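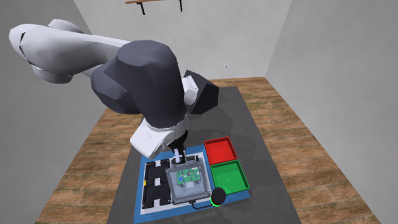 Talk notes, Stokley Garden Club, evening meeting

Start once people have their tea. Say thank you for having me back, and for the lemon cake last time, which I still think about.

So, compost. I know half of you have been making it longer than I have, and I'm not going to stand up here and tell you there's one right way. What I'd like to do is talk through what went on in my own heap over the past year, good and bad, and then I'd love to hear about yours.

Begin with the old heap behind the shed. I inherited it when we moved to Ruddock Lane, and for two years I fed it nothing but grass clippings and kitchen peelings and wondered why it smelled like a drain. (Pause here, people usually laugh or groan.) It was starved of brown stuff. Dry leaves, torn-up cardboard, the insides of paper towel rolls, straw if you can get it. I keep a bag of leaves by the back door now, and every time the kitchen bucket goes out, two big handfuls of leaves go on top.

Then temperature. I bought a long compost thermometer and got a bit silly about it, out there in my slippers before breakfast. The best reading I had was 60 degrees Celsius - for those who like Fahrenheit, that's 140 - and it held for four days before it started to drop. That's when I turn it. Turning is the part I used to skip, and my back would still like me to.

Mention water. A handful should feel like a wrung-out sponge. Last August mine dried right through and everything stopped, and it took three good soakings to get it going again.

Pass the two jars around now, the unfinished one first. Let people smell them! The crumbly one is from the bottom of the bin and I sieved it through an old wire tray.

Things I leave out: meat, cheese, glossy paper, bindweed roots, anything from the cat. Eggshells I do put in, crushed, though they hang around for ages and I find bits of them in the carrots.

If there's time, tell the story about the pumpkin that grew out of the side of the heap and over the fence. If not, go straight to questions. Remind everyone that the leaf bags are by the door and they're welcome to take one home.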